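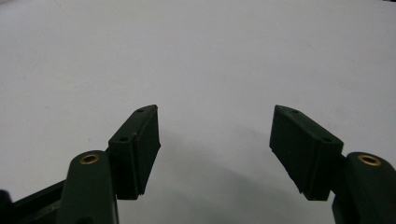 Figure 1. Two dark green gripper fingers against a plain white surface.

Search this repository Go Advanced

Drevton Watercolor Records: README

Summary

The Drevton Watercolor Records bring together the written record of the watercolor holdings of the Drevton Gallery in a single table. The set covers paintings, sketchbook leaves and preparatory studies by regional artists, most of them landscape and portrait painters who showed with the Pradley Sketching Society. It holds text only. Reproductions of the works must be requested separately from the gallery's rights office.

The current release is version 2. It replaces the first release in full, and the two should not be merged. Record numbers were reassigned where a single entry had covered both sides of a sheet.

Contents

records.csv – one row per work, including each side of a double-sided sheet
artists.csv – names, variant spellings, places of activity
exhibitions.csv – entries transcribed from the society's printed exhibition lists
notes.txt – remarks by the cataloguers, keyed to record number
CHANGES.txt – differences between releases

All files are encoded in UTF-8. Fields are separated by commas, and text containing a comma is enclosed in double quotation marks. An empty field means that no information was found. It does not mean that the feature is absent from the work.

Fields in records.csv

record_no: The permanent number of the record. It is unrelated to the accession number.
accession: The gallery's own number, as written in the ledger. Spaces and slashes have been kept.
artist_id: A key to artists.csv. Works by an unidentified hand carry the value UNK.
title: The title in use at the gallery. Titles supplied by a cataloguer are in square brackets.
title_alt: Earlier titles, separated by semicolons.
support: Paper, card or board, with the maker's name where a watermark was read.
height and width: In millimeters, measured at the left and lower edges of the sheet. Mounted works were measured within the mount and are marked M.
inscription: Signatures and notes, transcribed line by line. A vertical stroke marks a line break.
condition: A single word from the list in notes.txt.

How the records were made

The base text comes from 41 ledger pages kept by the gallery before its move to the Bahrami Building. These were typed in full by Liis Sepp, who also prepared the list of variant spellings. Wanda Fitzsimmons compared the typed text with the sheets themselves and corrected titles, measurements and attributions. Where ledger and sheet disagree, the reading from the sheet appears in the main field and the ledger reading is given in notes.txt.

Exhibition entries were transcribed from 18 printed lists. Prices were copied as printed and have not been converted. Several lists survive only in part – the pages for the portrait room are most often the ones missing – and the absence of a work from exhibitions.csv is therefore not evidence that it was never shown.

Attributions

Attribution is recorded at three levels: signed, documented and assigned. The last is a judgment by the cataloguers, based on handling and palette. At present 80 records carry an assigned attribution. Users preparing a publication are asked to check these against the sheet, in particular the river studies once given to a single painter and now divided between two hands.

Known limitations

Pigment names follow the ledger and were not confirmed by analysis. "Indian red" in particular was used loosely.

Portrait sitters are named only when the name is written on the work or its mount. Family tradition is reported in notes.txt.

Some early titles describe people in terms the gallery would not use now. They have been kept in title_alt for purposes of research and removed from the main title field.

Access and terms

The tables may be used for teaching and research with credit to the gallery. The search interface is maintained on the Trokura catalog system and is refreshed each May; the files in this repository may be ahead of it. Corrections should quote the record number and the source relied upon, and should be sent to the Records Office in writing.

Suggested credit line

Drevton Gallery, Drevton Watercolor Records, version 2. Compiled by Liis Sepp and Wanda Fitzsimmons.

Filed under: Collections data, Works on paper, Painting

Contact the Records Office | © Drevton Gallery | Back to top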